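Reading time: 4 min

A Day Among the Paperbacks: My Visit to the Droltum Open House

Search reviews, authors, series...

I have been reading mysteries since I was tall enough to reach my grandmother's second shelf, so when the Droltum Library of Popular Fiction announced its November open house, I had my train ticket bought before I'd finished my coffee. I only knew the place from the stamp inside a used paperback I once picked up (a locked-room story with the last page missing, which still bothers me). I had pictured a grand old building with pillars. Droltum lives above a former shoe store, up 22 steps, and I loved it before I got to the top.

Patricio Medina met us at the door with name tags and a box of shortbread. He has run the collection for years and talks about it the way some people talk about their grandchildren. It began with 804 paperbacks left by a retired postman, nearly all of them detective stories, and Patricio still keeps those together in the front room in the order the postman had them. That order isn't by author or by date. It goes by how surprised the man was at the ending, with the biggest surprises nearest the window! I spent far too long there, arguing happily with a stranger over a country house poisoning that had been placed, in our view, much too close to the door.

Kettle on at eleven, and the shortbread went around again. 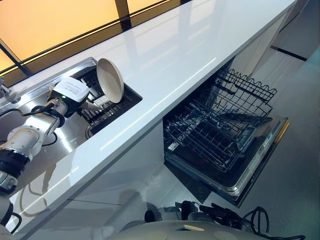 The Prelline Room

After the break we were taken through to the Prelline Room, named for the little publishing house that put out cheap crime and science fiction side by side, often by the same writers under different names. I hadn't known much about Prelline, and I came home with a long list. The house brought out 127 titles before it closed, and Droltum has all but 4 of them. Patricio recited the missing ones from memory and asked us, very seriously, to look in our attics.

Anas Atallah gave the talk in here, and it was the best part of my day. His subject was Primo Farina, who wrote the Nomar books, and if you have never read a Nomar book, I envy you, you have all of them ahead of you. They are detective stories set on a mining moon, with a tired inspector called Akl who hates low gravity and is always losing his hat. Anas's argument was that Farina always plotted the murder first and only then decided what the moon was like, so the weather and the airlocks and even the train timetable are there to serve the alibi. He read us two chapters from the second book to show how it works, and he does a wonderful Akl, all sighs. A woman in the back row laughed so hard at the hat business that he had to stop and wait for her.

I did raise my hand to say that the fourth book doesn't fit, because the solution there seems to come out of nowhere. Anas agreed at once and said he thinks Farina changed the murderer late on and never went back to fix the early chapters. There is a character who is left-handed on page ten and right-handed at the trial, and I had always taken that for a clue. I have been wrong about it for twenty years, and I have told people about it at parties.

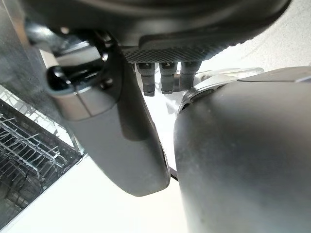 We went on to the repair table, where Nabil Zoubi was showing how he rescues old paperbacks whose spines have given up. He uses a thin brush, a flexible glue and a great deal of patience, and he was kind enough to look at my own copy of the first Nomar, which I had brought along wrapped in a scarf. His verdict was that it would last another ten years if I stopped reading it in the bath. I made no promises.

The swap shelf was next to him, one in and one out. I gave up a spy novel I never got on with and took home a Prelline double, two short novels bound back to back so that you flip the book over when you finish the first. The mystery side has a ventriloquist in it. I haven't dared try the other side yet, as it involves telepathic lobsters.

Imad Nassar closed things with a short reading from his own first novel, a police story set in a town very like the one outside the window. He was nervous and read a bit fast, but the dialogue was lovely, and I'd happily buy the book when it comes out. Then there was a raffle, which I didn't win, and a good deal of standing around on the stairs talking, as always happens when readers are supposed to be leaving.

If you would like to go, the front room is open most afternoons, and Patricio asks that you ring first if you want to see the Prelline books. Wear comfortable shoes for the stairs, and check your attic before you set out.

22 shares | 4 comments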